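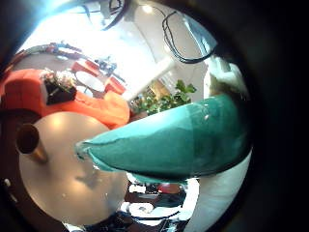
List home | Threads | Authors | Attachments | Search

Subject: Re: wrist cameras and spare fingers, second-half budget
From: Edgardo Soriano
To: lab-equipment list

Lorna Lacson wrote:

> The draft for the second half has 2 complete wrist camera units from
> Dizon and 42 replacement fingers. Before I send it up to Comotcombe
> I need to know whether the cameras can be dropped or pushed to next
> year. The head camera on each arm station is already paid for and I
> don't see in the request why it isn't enough. Also, the finger
> quantity looks high against what we used last year. Please answer on
> list so the Dudberg people can comment. I need numbers by the end of
> November.

Cameras first. The head camera loses the object as soon as the forearm passes over the work area. On the lounge layout that covers most of the approach. For soft goods the part of the move we care about is the last stretch before the item is released, and at that point the only useful view is the one from the wrist. The attached still is typical. The teal piece is close up against the hand with its tip over the edge of the round table, the brass-colored cup is on the far side of the tabletop, and both can be seen together. That is the clearance we have to judge.

The same still shows the cost of the lens. The corners are black, straight things such as the pillar come out tilted, and there is glare from the ceiling near the top. A narrower lens would give a cleaner picture but would lose either the cup or the sofa in this pose. I asked Dizon for a quote on the narrow version anyway. The price is the same, so there is no saving to be had there. I would stay with the wide one and spend the effort on exposure settings.

Pushing the cameras to next year is possible on one condition. Both arm stations at Dudberg have a unit fitted now and there is no spare. If a unit fails, that station stops for the length of the Dizon lead time. If you need to cut, cut to one and hold it as a shared spare. I would rather keep both in, but one is workable.

Fingers. Last year's usage is a poor guide. The stations ran mostly on rigid items and the finger surfaces held up well. The plan for the second half is cushions, throws and other fabric items, which means more closing force and more rubbing along the pad. The count of 42 was worked out as follows: change interval of 168 hours of gripping time, planned hours per station from the Comotcombe schedule, plus a small allowance for breakage. If the schedule is cut the count goes down in proportion. Please don't cut the count and leave the schedule alone, as happened with the suction cups.

Items missing from the draft:

- Cable dressing at the wrist. The present loops are long and get into the upper part of the view. Flirorent sells a short sleeve and clip set that fits the arm. Low cost, one set per station, and it can go under consumables.

- Calibration targets for the wide lens. The printed ones are worn at the corners. The shop can make these, so enter labor only.

- Lighting. Do not add anything yet. I want to try fixed exposure first and will report before the draft closes.

Furniture and props for the lounge layout should stay off this request. They were bought under the room budget and replacements should go there as well.

If the total is still too high after the camera cut, the next thing I would give up is the service visit, moved out one quarter. The arms are within their hours. I would not touch the fingers or the cable sleeves.

Revised sheet will be in the shared folder by 4 p.m. The line numbers match your draft, with the new items at the bottom.

Edgardo

Previous in thread | Next in thread | Reply to list

Comments (3)

dudberg_bench2
Agree on the cable sleeves. We tied ours back with hook-and-loop strap and it creeps forward again after a shift. Check the sleeve length against full wrist rotation before ordering, the Flirorent drawing gives it unflexed.

L. Lacson
One camera in, one moved to next year. Fingers stay as requested provided the schedule holds. I still need the shop's labor estimate for the targets.

mk
Is the 168 hours per finger or per pair? The sheet has it both ways, see the note on the second tab.

Archive contact: list owner, Comotcombe office | Messages remain the copyright of their authors | Back to top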